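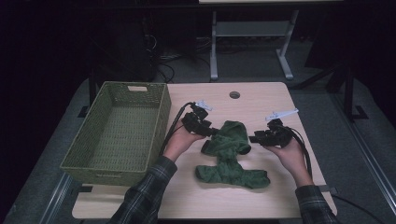 Figure 1. A dark green cloth on the light wooden table.

Table Linen and Laundry Costs in Small Cafes
Term project report, Hospitality Operations, Drinthorpe College

1. Background

Cafes that use cloth napkins have to wash them, and washing costs money. Owners we spoke to in Drinthorpe mostly knew what they paid for coffee and milk but not what they paid for linen. Our project looked at whether a small cafe saves anything by changing from paper napkins to cloth, and how many cloth napkins it needs to own.

We worked with three cafes from March to May. In this report they are called by the streets they are on: Bowen Street, Odero Lane and Colotico Square. Bowen Street was already using cloth. The other two used paper and agreed to try cloth at lunch only.

2. Method

Each cafe kept a tally sheet next to the register. Staff marked every napkin handed out and every napkin that went into the laundry bag. We picked up the sheets each Wednesday after closing and typed them into a spreadsheet. The trial ran for 6 weeks.

Washing was done on site at Bowen Street. Odero Lane and Colotico Square used the same laundry service, with pickup twice a week. We left out the cost of buying the napkins in the weekly figures and dealt with it separately.

3. Results

The three cafes handed out 1,266 cloth napkins during the trial. Bowen Street accounted for more than half of them. At the end, 17 napkins were missing and 11 had been taken out of use because of stains, mostly coffee and beet juice.

Paper was cheaper per customer at Odero Lane, where most people take their food to go. Colotico Square came out nearly even. Bowen Street had the lowest cost per napkin – it washes them with its aprons and towels, so the machine is running anyway.

The laundry service charged by the bag and not by weight. Half-full bags cost the same as full ones, and this hurt Odero Lane in the slow weeks.

4. Tables and Place Settings

One question came up late. Two of the cafes had bare wood tables, and staff there said crumbs and rings were easier to deal with than on a tablecloth. Tablecloths would also have doubled the laundry. We decided to keep the project to napkins and to treat the tables as bare. The light wood grain in Figure 2 is the kind of surface we had in mind when we made that choice.
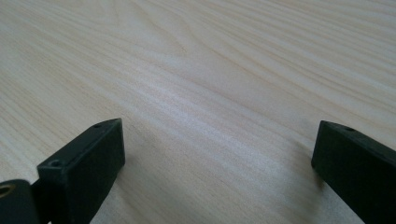

5. Problems With the Data

Tally sheets were not always filled in during the lunch rush. On two days at Colotico Square the sheet was blank, and we left those days out. We also had no way to tell a stolen napkin from one thrown in the trash by mistake.

6. Recommendations

A cafe with mostly seated customers should own three days' worth of napkins. Dark colors are worth asking for when ordering. Cafes that sell mostly to go should stay with paper, or keep a small stack of cloth for seated customers who order a full meal.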